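Garero 2-Tier Steamer: my review after a whole September of buns

I should say up front that I already own a bamboo steamer. I own two, if you count the one that went moldy in the back of the cupboard and now holds onions. So I was not exactly in the market for another thing that makes hot water go up through holes. But my old one had started to shed little splinters, and my brother-in-law kept sending me links, and then the Garero went on sale at Tavares (the kitchen store in Mendotside, the one next to the tire place) and that was that.

It's a stainless steel steamer, 2 tiers, glass lid, plugs into the wall. There's a dial on the front for the timer and a little window on the side so you can see how much water is left. That's the whole thing. No app, no screen, no voice telling me my dumplings are ready. I love it for that already.

Setup

There really isn't any. You wash the trays, fill the base to the line, stack it up and turn the dial. The manual is a folded sheet with drawings so small I had to get my reading glasses, and one of them seems to show the lid going on upside down? I tried it that way just to see. Don't. The water that collects on the glass drips straight down the middle onto whatever you're cooking, and my first batch of buns came out with wet sticky dents on top like somebody had been poking them.

Right way up, it's much better! The lid is curved enough that most of the drips run to the side. I still drape a thin dish towel under it for anything made of dough, which is how my grandmother did it and how I'm going to keep doing it no matter what I buy.

How it cooks

Fast. My bamboo one over a pot took ages to get going, partly because my stove is terrible. The Garero gets to a proper steam while I'm still cutting the parchment squares. The bottom tier cooks a bit quicker than the top, so if you're doing pork filling in both, swap them partway or give the top one a couple more minutes. I now set the timer for 16 minutes for a medium filled bun and then leave the lid alone for a little while after it dings. If you whip the lid off right away they can sink on you, and it is very sad to watch.

I use 300 grams of flour for a batch, which is a nice amount for one person who wants leftovers. I can fit 4 on a tray without them growing into each other. You could squeeze in another one if you roll them small but then you get flat sides, and I went to all that trouble with the pleats, so no.

(On pleats: mine are much improved. I used to pinch at random and hope. Jaime Nogueira, who taught the dumpling class I took at the Virnbridge community kitchen, got me to turn the bun with my left hand and keep the right thumb still, and after a few ugly ones it clicked. If your filling is wet, chill it first. I skip that step every other time and regret it every other time.)

Other stuff I've tried in it: broccoli (good, quick), a whole sweet potato (fine, but the microwave is easier), eggs (great, they peel like a dream), and a piece of salmon that tasted lovely and made the trays smell of salmon for three days. Leftover rice comes back to life in there too, if you put it in a bowl with a spoonful of water.

What I don't like

The handles. They're metal, same as the rest, and they get hot, and there's hardly any gap between them and the side of the tray. I've burned the same knuckle twice. I keep silicone mitts next to it now, but for this price I'd expect some sort of grip.

The holes in the trays are big. Without parchment or a cabbage leaf, soft dough settles right down into them and you lose the bottom of the bun when you lift it.

And it's tall. With both tiers on and the lid it doesn't fit under my upper cabinets, so I have to pull it out to the edge of the counter every time, or else steam the cabinets, which I have also done.
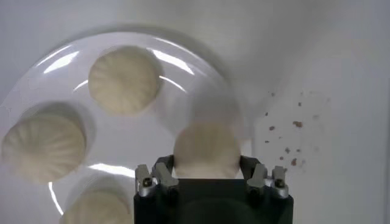 Steamed buns on a white plate. Look at those twisty tops!

Cleaning is easy enough. Trays go in the dishwasher, base gets wiped out. We have hard water and I got a chalky ring in there by the second week, but vinegar took it off. Empty the base when you're done, even if you're tired. I left mine overnight once and it smelled like a pond.

Would I buy it again? On sale, yes. At full price I'd probably grumble and get a new bamboo one and a better pot. I use it most evenings now though, so take the grumbling with a pinch of salt. I've seen that they sell a third tier separately, and if anyone has tried it let me know in the comments whether the top one even gets hot, my cabinets would like to know too.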